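Where the cold goes in an old refrigerator

I have been logging temperatures in my kitchen refrigerator since August. The unit is a Gasiteck, bought used, with a single evaporator in the freezer compartment and a small fan that pushes air down through a duct at the rear.

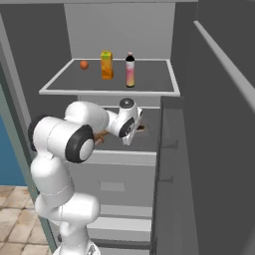 The reason for the logging was milk. It was going sour two days before the printed date, and the dial was already at 5 out of 7. Turning it to 6 froze the lettuce and did nothing for the milk. A dial on this type of unit does not set a temperature. It sets the point at which a thermostat bulb, clipped to the duct, starts and stops the compressor. What happens three feet away in the door is not part of the loop.

I used three Foteo loggers, each sampling every two minutes. One sat in a glass of water on the upper shelf, one in a glass of water in the door, and one hung free in the air above the crisper drawer. The water matters. A bare sensor follows every door opening and tells you about air, and air is not what spoils. A glass of water has enough mass to behave somewhat like food.

The first run gave me 2,202 usable samples per logger, a little over three days. The upper shelf averaged 38 F. The door averaged 45 F. The crisper air swung between 31 and 41 F on every compressor cycle, which explains the lettuce.

I then spent an evening on the door gasket. The usual test is to close the door on a strip of paper and pull. Mine held at the top and along the hinge side and slid out freely at the lower corner on the handle side. Lorenz Baumgartner, who used to service display cases, told me to warm the gasket with a hair dryer on low and let it reseat overnight with the door taped shut. I was skeptical. It closed most of the gap. The remainder went away when I turned the front feet out by half a turn so the cabinet leaned back slightly.

The second run was shorter, 643 samples, with the dial left at 5. Door average fell to 42 F. The upper shelf did not move enough to mention.

The compressor numbers were more interesting. I have a Mittal plug meter on the circuit, and it counts starts. Before the gasket work it recorded 136 starts over the run. I don't have a fair count for the second run, as I unplugged the meter halfway through to use it on the dehumidifier. Loïc Hervieu has already written to complain about this and he is right.

Other things I changed, in order of effect:

Moved the tall containers away from the duct outlet. They were blocking the air path to the door.

Vacuumed the condenser coil. It had a felt of dust on it almost as thick as the fins are deep.

Turned the dial down to 4 – the crisper now bottoms out at 34 F.

Milk is on the middle shelf for now. A third run is going, with the meter left alone this time, and I will post the file when the loggers fill up.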